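Haven Local History Forum
Small museums and family collections

Cataloging a donated farmhouse collection: one number or many?
Posted by Gisela Arancibia, June 25, 2023

Our museum has accepted the contents of the Quezada farmhouse from a single donor. The inventory that came with the deed of gift lists 1,397 items: kitchen tools, letters, harness fittings, framed prints, school books and a lot of hardware. We have one accession number for the whole gift. My question is whether each object needs its own catalog number under that accession, or whether related objects can share one. Complete sets are easy enough. The trouble is partial sets and boxes of unsorted pieces.
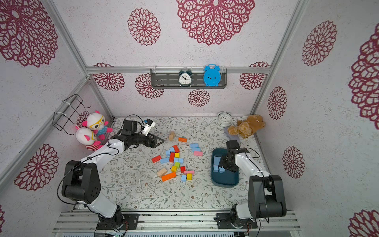 Wooden blocks on the patterned mat.

The previous curator used a running number with no link to the accession, so I have no local practice worth following. We catalog in a spreadsheet and plan to move to a database in January.

Mircea Anghel

Use a three-part number: year of accession, order of the gift within the year, item. If this was your seventh gift, the first object is 2023.7.1. Do not put letters or room codes into the number. Room of origin belongs in its own field, and you will want to search on it separately.

For sets, give the set one item number and add a suffix for each part that can be separated. A teapot with a lid is 2023.7.14a and 2023.7.14b. Past ten or so parts the suffix letters become a nuisance and you should switch to a fourth number, 2023.7.14.1 and so on. The database will sort these correctly only if each segment is stored as a number — check this before you import anything. Stored as text, item 123 will file ahead of item 14.

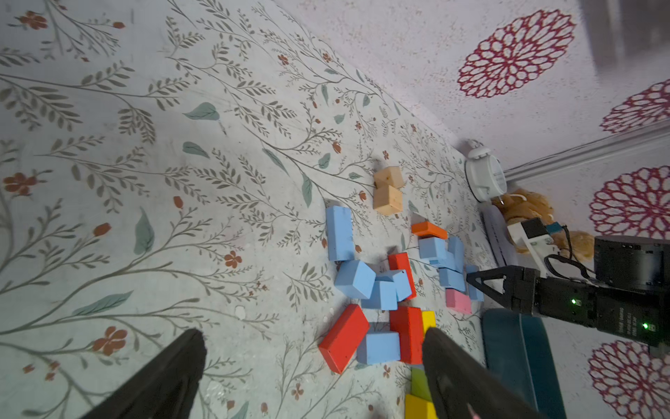
Can a box of loose nails share one catalog number?
Use one number for the box, record the quantity in the count field, and tag the container.

Letters are a separate case. If they came bundled, keep the bundle together as a series and describe it as archives do, with a folder list. Numbering every sheet costs weeks and gives a reader very little.

Facundo Iturra

We just put a sticker on everything and wrote it in a book. Worked fine for us. Don't use the cheap stickers though, they fall off.

Domingo Yáñez

I agree with Mircea on the numbering and disagree with the post above on stickers. Pressure-sensitive labels leave residue on paint and lift the finish from varnished wood. Use a barrier coat of clear acrylic resin, write the number in pigment ink when the coat has dried, and seal it with a second coat. For textiles, sew on a cotton tape. For paper, soft pencil on the back, lower corner.

The Plilwood regional newsletter ran a decent article on marking methods, and I am copying the part on placement with its page heading.
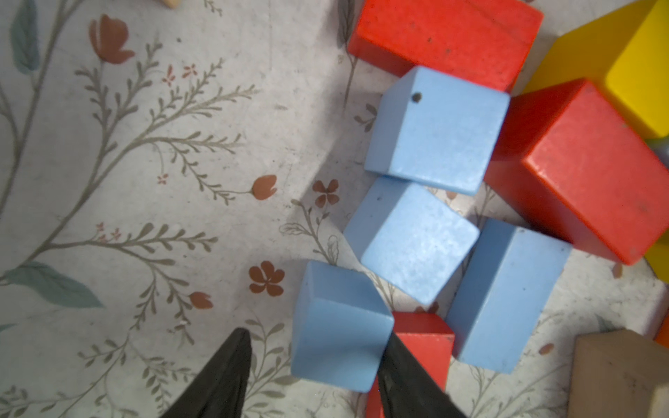
Plilwood Museum Notes, Vol. 7, p. 123

Place the number where it can be read without lifting the object more than necessary, and never on a wearing surface. Avoid maker's marks, signatures and areas of flaking paint. On furniture, use the back of the lower right leg or the rear rail. Objects of the same type should be marked in the same position throughout the collection.

On the old running numbers: do not remove them from the objects.
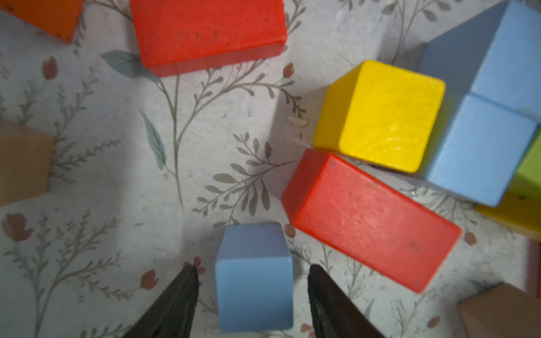 Enter them in a "previous number" field exactly as written, including any errors. At Plumomari we had 3,000 index cards that made sense only when read against the old numbers, and two earlier clean-ups had already scrubbed part of them off. Matching those cards to objects took far longer than the cataloging did.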